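How to Pack a Snack Parcel for the Mail
By Parvathi Reddy
30 Oct 2021

I mail a box of snacks to my cousin's family four or five times a year, and I have tried most of the wrong ways to do it. Crushed crackers, a split packet of drink powder, one box that arrived with a dent the size of a fist. These are the steps I use now. The whole job takes 40 minutes if the shopping is already done.

What you need

A sturdy cardboard box with no soft corners
Bubble wrap
Packing tape and scissors
Two or three zip bags
A bin for scraps
A kitchen scale or bathroom scale
A pen and a sheet of paper

Clear the table first

Use the kitchen table if you can. It is the right height for standing, and you can walk around it. I leave the tablecloth on, as it keeps the box from scratching the top and stops small packets from sliding. Put the bin right beside the table. You will make a lot of small trash – tape ends, torn outer packaging, tissues – and it gets mixed in with the snacks if it stays on the table.

Sort the snacks

Put everything you plan to send in one pile, then check each item for three things: the date, the seal, and whether it melts. Anything that expires within the next two months stays home. Press each sealed bag gently. If air comes out, eat that one yourself. Chocolate I send only after September, when the weather has cooled off here.

Then divide the pile by how easily things break. Drink mixes and candy in foil can take a fair amount of pressure. Crackers, wafers and anything puffed can't. Small boxes are in between, and they do better if you fill the empty space around them.

Drink powder goes in a zip bag even when the packet is sealed. One leak will get into every corner of the parcel, and it sticks.
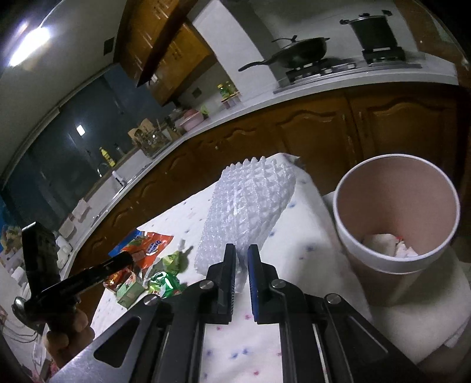
Cut the bubble wrap before you start rolling things up. It is much harder to cut with a packet already inside it. For most snacks a piece twice as long as the item is enough. Lay it flat with the bubbles facing up, set the item at one end, and roll loosely. If you pull it tight, the bubbles get squeezed flat and do less good.

You don't need to wrap everything. Group the tough packets together and wrap them as one bundle. Wrap the fragile things one at a time. Tape the wrap to itself and keep tape off the snack packets, or the printing tears when someone opens them.

Fill the box

1. Tape the bottom seam twice, once along the join and once across it.
2. Lay a sheet of bubble wrap on the bottom.
3. Put the heaviest things in first, near the middle.
4. Stand the small boxes along the sides.
5. Put the crackers and wafers on top.
6. Fill the gaps with leftover wrap. Narrow twisted strips work well in the corners.
7. Close the flaps and shake the box gently. If you hear things moving, open it and add more.

Weigh it before taping the top. My scale reads low by almost 100 grams, so I leave some room under the price limit. If you are over, take out something heavy and cheap to buy at the other end.

Write the list

Some countries want each item on the customs form, and "snacks" may be sent back to you. Write what each thing is and how many. I put a copy of the list inside the box too, under the flaps, with both addresses on it. Aleksi Peltonen wrote to me about a parcel that lost its outer label and still got delivered that way.

Meat, fresh fruit and homemade food are often not allowed. Check the rules for the country you are mailing to before you shop.

Saving the leftovers

Roll up any clean bubble wrap and keep it in a bag for next time. Pieces shorter than your hand are still good for corners. Popped pieces go in the trash.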